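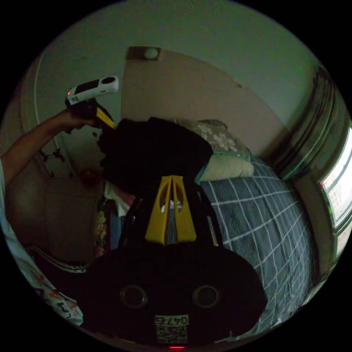 Bedspread

A bedspread is a large cloth covering laid over a made bed, reaching past the edges of the mattress and usually covering the pillows as well. It is the outermost layer of bedding and is used for decoration, for light warmth, and to keep dust off the sheets and blankets during the day. In hotels and older household manuals the word is sometimes used for any top covering, including quilts and coverlets.

Terminology

The terms bedspread, coverlet, counterpane and throw overlap, and usage varies by region and by seller. In American retail, a bedspread generally hangs to the floor or close to it on three sides. A coverlet is shorter and stops a few inches below the top of the mattress, so that it is often paired with a bed skirt. A throw is smaller than either and is folded across the foot of the bed or kept on a chair. Counterpane is an older word for a bedspread and is now found mostly in books and in the antiques trade.

A comforter differs from a bedspread in being filled and in not reaching the floor. A duvet is filled too, but it is placed inside a removable cover that can be washed separately.

Construction

Most bedspreads are woven or knitted as a single layer, or made of two layers of cloth with a thin batting between them. Cotton is the most common fiber. Wool, linen, silk, polyester and blends are also used. Because household looms are often narrower than a bed, handmade spreads were commonly woven in two or three panels and sewn together along the long sides. The center seam is one of the features dealers look for when judging whether a piece was made by hand, although some factory pieces have seams as well.

Common types include:

Chenille — made with tufted yarn that is cut to form a soft pile, usually in raised lines or floral patterns on a plain ground.

Matelassé — woven on a loom with extra yarns so that the surface looks quilted or padded without any stitching.

Candlewick — embroidered with thick, soft cotton thread, traditionally white on white.

Crocheted — worked in one piece or in squares or hexagons that are joined afterward.

Quilted — two layers and a filling held together by lines of stitching.

Fringe may be added along three sides. The corners at the foot are either square, rounded or split. Split corners are used on beds with posts, where a solid corner would bunch against the frame.

Sizes

There is no single standard for bedspread dimensions. The size needed depends on the width and length of the mattress, the height of its top surface from the floor, and whether the pillows are to be tucked under. To find the width, the height of the mattress top is doubled and added to the mattress width. The length is found by adding the height once to the mattress length, with a further allowance if the spread is to be folded under and over the pillows. Thick modern mattresses have made many older spreads too short to reach the floor, and these are often sold today as coverlets.

Collections

The textile museum in Stavar holds 649 bedspreads and bed coverings, most of them cotton and wool pieces from households in the surrounding district. The oldest are two-panel wool spreads with a center seam. The collection grew a good deal in 2000, when the closed Proretti mill gave the museum its pattern books along with 14 finished spreads that had been kept as samples. Only a small part is shown at one time, and the display is changed every November to limit exposure to light.

The Navickas pattern, a repeating design of small diamonds inside a wide border, takes its name from a weaving workshop that supplied Stavar and nearby towns. It was later copied by several mills, and a spread with this design is not necessarily from the workshop. Workshop pieces have a border on 3 sides only, with the head end left plain.

Care

Cotton and polyester bedspreads can usually be machine washed, but a large one may need a commercial machine. Chenille is washed on its own, as it sheds lint. Wool and silk are dry cleaned or washed by hand in cool water. Crocheted spreads are dried flat, since hanging pulls the stitches out of shape.

For storage, spreads are rolled or loosely folded with cotton sheets between the layers, and refolded along different lines from time to time.

See also

Bed skirt
Blanket
Coverlet
Quilt

This page was last edited on June 26, 2023.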